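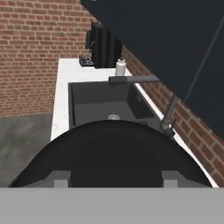 *Figure 1. Simulated kitchen, sink station, wrist view. Gripper in the foreground, faucet and basin behind it.*

**Progress report, October: remote demonstration of kitchen tasks in simulation**
Prepared by Marianna Kaczmarczyk for the Grundier program office
Reviewed by Toshiko Hosoda

## Status

Collection is on schedule. The set now holds 3,244 accepted demonstrations against a target of 2,000 for this period. The surplus is concentrated in the faucet tasks, which are short. Pick-and-place into the basin is still under its share, and the remaining operator hours have been moved there.

## Collection setup

All demonstrations this period were given by remote control in the Dretent simulator. The operator moves a handheld controller; its pose is mapped to the gripper with a fixed scale, and a trigger closes the fingers. The operator sees the wrist view and one fixed room view side by side. Both views are stored with joint positions, gripper opening and the raw controller signal.

The sink station is the layout in Figure 1: white counter along a brick wall, sink set into the counter, spout reaching over the basin from the right. Counter height, wall finish and the position of loose items vary between episodes. The sink and faucet keep the same geometry throughout.

## Wrist view occlusion

The gripper body covers much of the basin in the wrist view. In the pose shown, it also hides part of the drain. Operators compensate by switching attention to the room view during the last part of a reach, and the logs show a pause at that point in most basin episodes. Policies trained on the wrist view alone reproduce the pause but then stall.

Two changes were tried:

- Camera mount raised and tilted down. The contact area is easier to see, but the view loses the back of the counter.
- Room view added as a policy input. The stall is less frequent. Training time per run goes up.

We recommend the second change. The raised mount would make the existing episodes inconsistent with new ones, and we do not want to re-render the full set before the next milestone.

## Rejected episodes

Review removed 107 episodes. Most were controller dropouts, where the gripper froze for longer than the allowed gap and then jumped. The rest were lever contacts in which the finger passed through the faucet geometry. Bunell has supplied a corrected collision mesh, and no new cases have been logged with it. Episodes recorded on the old mesh that passed review have been kept and tagged.

## Hand-guided demonstrations

Work on the physical arm at the Muñoz site has not started. The joint torque limits for hand guiding are still being approved. The recording format is settled and matches the simulated set, apart from the controller signal, which will be empty.

## Next period

1. Complete the basin pick-and-place quota.
2. Retrain with both views and report the stall rate by task.
3. Begin hand-guided recording once limits are signed off.

Item 3 depends on the program office. A decision by the Wednesday call would keep the arm booking in place.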